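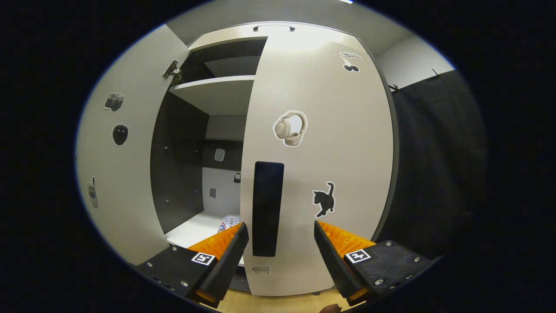
How do you take stickers off the doors of a white storage cabinet without marking the surface?

Soften the adhesive with warm air, lift each sticker slowly from one corner, and remove whatever is left with a cloth dampened in warm water and mild dish soap. Most doors require nothing stronger.

Search the Help Pages
Enter a keyword
Go

Caring for Cabinet Doors: Stickers, Residue, Handles and Shelves

Issued by the Residence Furnishings Office, Salline House
Last revised 9 April 2018

Residents of Salline House may decorate the outer faces of their room cabinets with removable stickers. Cats, fruit, headphones and similar designs are all acceptable. The doors must be returned to a plain, clean condition before the room is handed back. These instructions apply to the tall two-door cabinets in all 34 rooms.

What you will need

A hair dryer with a low setting
A plastic scraper or an expired plastic card
Two soft cotton cloths
Warm water and mild dish soap
A small amount of cooking oil, for stubborn residue
A dry paintbrush or soft toothbrush

Metal blades, scouring pads, nail polish remover and abrasive powders are not permitted on any cabinet surface. Scratches made by these items cannot be polished out, and the door will be charged as damaged.

Before you begin

Open both doors and check that nothing on the shelves is leaning outward. Clothing may stay where it is. Bottles and glass should be moved to the floor or the desk. Then close the door you are going to work on, so that it rests against the cabinet body and does not swing while you are pressing on it.

Removing the stickers

1. Set the hair dryer to low and hold it a hand's width from the sticker. Keep it moving for up to 32 seconds. The surface should feel warm to the touch and never hot.

2. Raise one corner with a fingernail or the plastic card. On a sticker with a white border, start at the border, where the material is usually easiest to grip.

3. Pull the sticker back over itself, low and close to the door. Pulling straight outward may tear the paper layer and leave the adhesive behind.

4. If the sticker stops moving, warm it again. Narrow shapes such as tails and headbands tear easily and should be warmed twice.

5. Take particular care near the edge of the door. Work from the edge toward the center. The card must never be pushed under the edge strip.

Removing residue

Wipe the area with a cloth dipped in soapy water and wrung out well. Leave the damp cloth over the spot for a few minutes, then rub in small circles. If the surface is still tacky, put two drops of cooking oil on the second cloth, rub until the adhesive rolls up, and wash the oil away with soapy water. Dry the door at once.

A sticker that has been in place for a long time may leave a patch that looks brighter than the rest of the panel. Such patches are regarded as ordinary wear and no charge is made for them.

Cleaning handles and hinges

Recessed handles collect dust along the bottom. Brush the recess from top to bottom with the dry paintbrush, then wipe it with a damp cloth folded over one finger. Bar handles may be wiped in the ordinary way. Hinges should be dusted dry. Do not spray water or cleaner on them, and do not turn the adjusting screws. A door that hangs unevenly should be reported to the Furnishings Office.

Cleaning the interior

Start with the highest shelf and work down. Shelves may be wiped in place. If you need to move one, empty it completely, lift it level with both hands, and confirm that all of its pins are seated in holes at the same height before setting it back. Spare pins are available at the front desk. Leave both doors open until the interior is dry.

Labels that must remain

Manufacturer's labels and inventory labels are not decorations and should be left in place. If a label has come loose, bring it to the office with your room number.

Further assistance

Questions may be addressed to Áine Mac Suibhne, Furnishings Office. Residents leaving in November should ask for a door inspection at least one week before departure.

Related Pages
Adjusting Shelf Height in Tall Cabinets
Removing Wall Hooks Without Damaging Paint
Furniture Condition Form
Drying Out a Damp Wardrobe
Checklist for Leaving Your Room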